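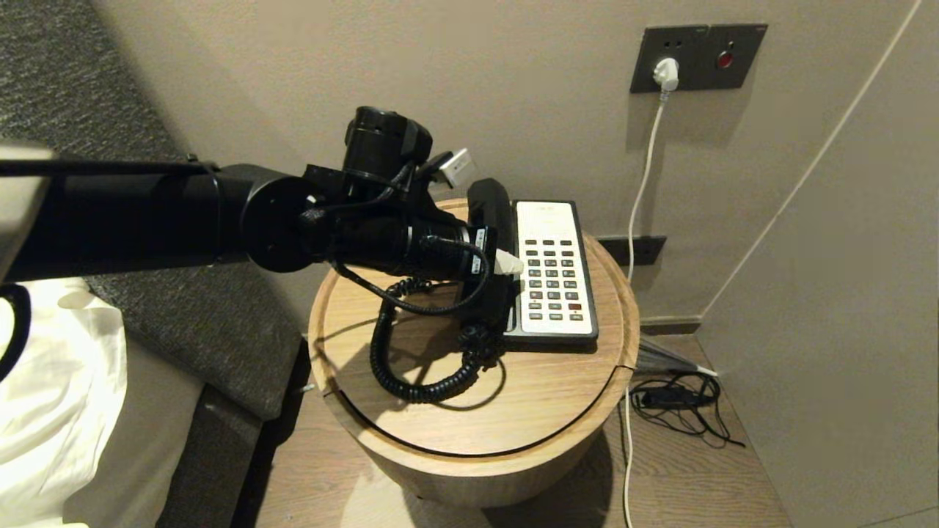
Desk telephone on a round side table.

Jellthorpe Subscription Boxes: Progress Report to Pristlow
Submitted 2018-11-15 by Milagros Villalba, Program Manager

Summary
The reporting period covered the reopening of sign-ups and the move to a single monthly shipping window. Both items in the May work plan have been delivered. The Lagos supplier agreement remains open and is addressed below.

Sign-ups and waiting list
The waiting list was closed to new names while existing requests were processed. Invitations are now sent in 4 groups, and each recipient has 21 days to choose a plan before the place is released. Customers who let an invitation lapse may rejoin the list without charge.

Packing and shipping
Packing was transferred to Westo under a contract managed by Bahman Ahmadpour. Late changes of address continue to cause returned boxes – the cutoff for changes has therefore been moved to 3 days before dispatch. Replacement boxes are charged to the reserve line of the grant.

Supplier agreement
Samples of hand cream and soap from the Lagos supplier were approved for the spring box. Terms for damaged stock have not been settled, and no deposit has been paid.

Budget
Spending is within the approved total. We request permission to move unspent printing funds to postage – the overall award would not change.

Next period
Work will focus on the supplier agreement, gift subscriptions and a revised cancellation page. A draft of the page will be sent to Pristlow for comment before it is published.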